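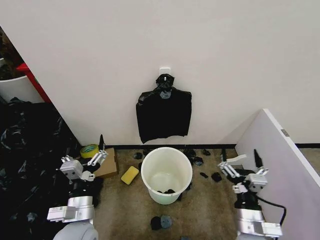
Post No. 63

28 Dec 2023

The week after Christmas has always been my favorite week for getting rid of things. Other people shop the sales, and I pull everything out of the hall closet and sit on the floor in the middle of it with a cup of coffee going cold next to me (I always forget the coffee). My mother did the same. She called it "letting the house breathe out," and when I was a girl I thought that was a very silly thing to say about a closet. Now I say it myself, out loud, to the cat.

So this is going to be a post about small apartments and where things go in them, and I'm warning you it will wander a bit.

We moved into this place nineteen years ago, thinking we'd stay two. It was supposed to be the in-between apartment, the one you live in while you look for the real one, and so for a very long time I didn't do anything to it. I didn't paint and I didn't put up shelves. I left the curtain rods that came with it, which are all just a little too short for the windows, and every morning for years I tugged the curtains toward the edge and they slid right back. I can't tell you why I put up with that! I think I felt that fixing a thing meant admitting we were staying.

What changed my mind was our downstairs neighbor, Benedito Tavares. He'd lived in the building since before the elevator, and he came up one evening because our radiator was knocking and he could hear it through his ceiling. He was very nice about it. He bled the radiator for me with a little brass key he had on his own key ring, and then he stood in my kitchen and looked at the bare walls and asked when we had moved in. When I told him, he laughed so hard he had to sit down. Then he invited me to see his place, same layout as mine exactly, and I felt as if I'd walked into a ship's cabin. Everything he owned had a spot. The ironing board lived behind the bedroom door. His brooms hung up by their handles. He had a narrow shelf running over the top of every doorway with his paperbacks on it, spines out, and he knew where each one was.

I went home and took down the curtain rods that same night.

I've learned a few things since then, mostly by getting them wrong. I bought a tall Garkberg cabinet for the hallway, and it was beautiful, and you could not get past it with a bag of groceries. It went to my sister. After that I bought a set of Fasero baskets for the top of the closet, and those I still have, though I'll admit I can't reach them without the step stool, so whatever goes into them tends to stay until the following December. This year I found a whole birthday present in one, wrapped, with no name on it. If you were expecting something from me and it never came, please call.

The biggest help has been getting things up off the floor. In a small place the floor is the only room you've got, and every little heap takes a step away from you. I hang up as much as I can now. Coats, of course, but also the shopping totes, the dustpan, the colander, my reading glasses when I remember, and the bags of odds and ends that are on their way to somewhere else. A stick-on hook is a wonderful thing for a renter. Clean the wall first and let it dry, press hard, and then leave it alone overnight before you hang anything on it. I never used to wait. I used to hang the thing right away, and at three in the morning there'd be a crash and we'd both sit straight up in bed.

Don't ask too much of them, either. I once trusted one with a cast iron pan, and there's a dent in the baseboard I look at every time I sweep.

When it's time to take them down, pull the strip slowly and straight along the wall. Away from the wall, you'll bring the paint with you, and then you'll be standing in the hardware store with a chip the size of a dime trying to find out which of their whites is your white. I went to Simões on the avenue for mine, and the young man there was very patient and mixed me a small can, and it's still a tiny bit off. You can only see it in the late afternoon, from the armchair, which is of course where I sit in the late afternoon.

As for this year's closet, I did it in two days instead of one. My knees aren't what they were. I gave away the bread machine, finally, and the second-best winter coat, and a box of jars I'd been saving for jam I have never made. I kept the bad umbrella because it was my father's. I kept every single one of the Christmas cards, too, and I won't be argued with about that. I found 822 pennies in an old Andoda cookie tin (my husband counted them at the kitchen table, very seriously, with the radio on) and we've decided to put them toward a nice loaf of bread, or most of one.

The closet door shuts now without a hip against it. I stood in the hall and opened and closed it a few times just for the pleasure of it, until he asked me from the other room what in the world I was doing.

Next week I'd like to write about the soup my aunt made for New Year's, if I can get my cousin to find the card with the recipe on it. She swears it's in a drawer. I've told her what I think about her drawers. Stay warm, everyone, and if you have a good idea for storing wrapping paper that doesn't involve going under the bed, leave it in the comments, because mine is standing in the bathtub tonight and one of us is going to need a shower.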